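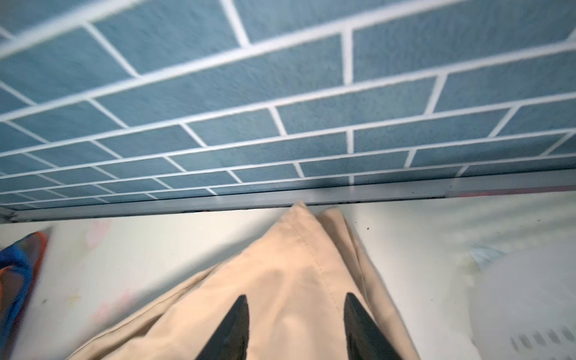 Two black fingers, one tan cloth. What the camera near a robot's gripper gets to see.

How Does a Robot Learn to Pick Up Laundry?

Quick question first. How did you learn to fold a shirt? Somebody showed you, probably. You tried. It looked terrible. You tried again. Now your hands just kind of do it.

Robots can learn like that too. Sort of. They need way more tries than you though, and they need every try saved. Each saved try is called an example. A big pile of examples is called a dataset. (Say it DAY-ta-set or DAT-a-set, both fine.)

So where do the examples come from?

People make them! One at a time. It's a real job.

Marwa Lahlou has that job. She works on a project called Panstead, and the robot her team is teaching is called Asby. Most mornings she starts at 8:30, gets a cloth ready, and steers Asby's arm herself. Down, close the fingers, lift, move over, let go. Done. That's one example. Then she messes up the cloth and goes again.

"My record is 109 in one day," she says. "My shoulders were so sore."

What gets saved?

Two main things. Pictures from the camera, lots every second, like a video. And numbers that say where the arm was and how far open the fingers were.

The computer needs both. Pictures tell it what was there. Numbers tell it what the arm did about it. Match them up and you get something like "when it looked like this, the arm moved like that." Do that a whole lot of times and patterns start to show up.

Why put a camera near the fingers?

Try this. Hold your hand out flat, look at it from across your body, and pick up a sock. Easy. Now pretend your eye is on your wrist. Everything is super close! Big stuff gets blurry. Things at the side get chopped in half. But you can see right where your fingertips are going, and for grabbing that's the good part.

Look at the cloth up top again. See the line of stitching coming down from the pointy bit? From across a room you might miss it. Close up it's easy to spot, and seams and edges are handy clues when you're trying to work out which way a cloth is folded.

Why is cloth so hard?

A block is always block shaped. A cup is always cup shaped. A cloth is whatever shape it feels like today. Point, lump, pancake, burrito. Drop the same one twelve times and you get 12 different piles. Go ahead and test that with a dish towel, we'll wait.

That's why one perfect example isn't enough. Asby's team wants 400 examples for each kind of cloth, and so far they have 2,812 altogether. Still going.

Mixing it up

If every example was the same tan cloth in the same spot by the same blue wall, the robot could learn something silly. Like "blue wall means grab." Then you take it to a room with a yellow wall and it's stuck. So the team changes things. Diffrent cloths, different spots, other stuff lying nearby, lights up, lights down.

What about mistakes?

Everybody makes them. The fingers close on air. The cloth slips. Marwa doesn't throw those away – she gives them a label that says what went wrong. Labels are just notes for the computer. "Missed." "Dropped." "Grabbed two layers." A try where it slips and then gets picked up again can be extra useful, it shows the robot how to fix things.

After that a computer goes through the whole pile and practices guessing the next move. Guess, check, adjust. Guess, check, adjust. Over and over, sometimes all night. Then Asby gets a turn with noone steering and the team watches to see which parts it still gets wrong. Those parts go on the list for more examples.

Try it at home

You need a friend, a sock and a blindfold. Your friend is the robot. Put the sock on a table.

Blindfold on. Give directions using only these words: left, right, forward, back, down, up, open, close.

Write down every word you say, in order. That's your example. Crumple the sock, move it, do it again. Get five examples.

Now read your first list out loud while the sock is in a new place. Did it work? Why not? What would the robot need to see?

Words to know

Gripper – the part of a robot that grabs.
Example – one saved try.
Dataset – a lot of examples together.
Label – a note that says what happened in an example.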